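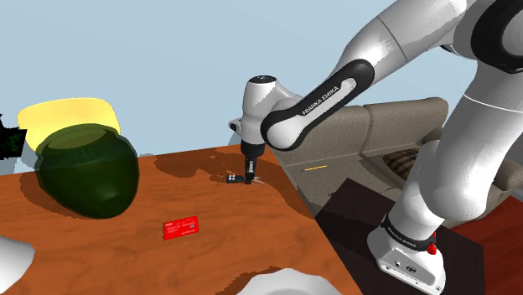
Cecilia Korletey replied:
Before you blame the fingers, check what the camera can see at the moment they close. I had a month of bad grasps in June that I put down to the gripper, and most of them went away when I moved the side camera. A flat card is a hard target for any two-finger hand. If the policy can't see the gap between the fingertips and the table, it guesses.

9 Jul 2018

rommel_o replied:
I started the thread, so let me fill in what I left out. Everything is in simulation, tabletop scenes from the Luik set, Zorkitz controller at 30 Hz. I have two arm and gripper setups and two camera placements. The side camera looks at the gripper from across the table. The other one sits behind the arm and looks down its length. Same seed for all of it, 888. I want to know which pair to keep before I spend money on hardware.

Results so far, 96 tries per pair, red card only:
Setup A, side camera: best of the lot
Setup A, rear camera: a lot worse
Setup B, side camera: a little behind the first one
Setup B, rear camera: worst

I'm not posting percentages yet. I changed the contact settings halfway through one batch and need to rerun it.

v_campos replied:
So the camera matters more than the gripper. That's what your own list says.

rommel_o replied:
For the card, yes. I don't know yet for the pot or the plate.

Līga Strazds replied:
I don't agree with reading it that way. You changed the arm along with the gripper. With a rear camera a different arm blocks a different part of the view, so those two rows can't tell you anything about fingers. Put both hands on the same arm and run it again. Also, can you post what the rear camera gets?

rommel_o replied:
Fair point about the arm. Rear view from setup B:

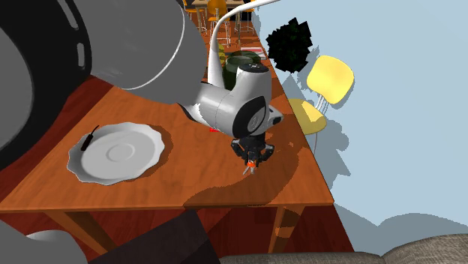 Rear camera, setup B, gripper down over the table.

Līga Strazds replied:
Thanks. The big gray link takes up the upper left, and the elbow housing sits right over something red. I wouldn't expect good numbers from that. Move the camera out to the side before you draw any conclusion about setup B.

v_campos replied:
Or leave it where it is and add a wrist camera. In a real kitchen you don't get to put the camera wherever you like. We tried the same thing at the Olville lab with the Witonar controller, and the wrist view did more for us than any change to the fixed one. It costs you some payload and a cable to manage.

Cecilia Korletey replied:
A wrist camera loses the target at the last few centimeters, at least the way I had mine mounted. For a card that's the part you need. I'd keep a fixed one as well.

v_campos replied:
Depends on the tilt. Ours was angled in toward the fingertips and we could see them all the way down.

laimute_l replied:
Has anyone looked at the contact model? Thin things on a table are where simulators go wrong. I've had a card go straight through the tabletop with the default step size, and I've had one stick to a finger after release. If your settings changed in the middle of a batch, I'd throw out that whole batch.

rommel_o replied:
It's thrown out. Plan for this week:
1. Both hands on one arm.
2. Rear camera moved to the side until the link is out of the way.
3. Wrist camera as a third view, tilted in like v_campos says.
Step size goes down and stays down. I'll do the card first, then the plate by its rim.

Līga Strazds replied:
Post the misses too, sorted by type. A finger landing on top of the card and a card slipping out are different problems — the first is probably vision, the second could be friction.

rommel_o replied:
OK, will do. The logs have fingertip height at close, so I can split most of them from that.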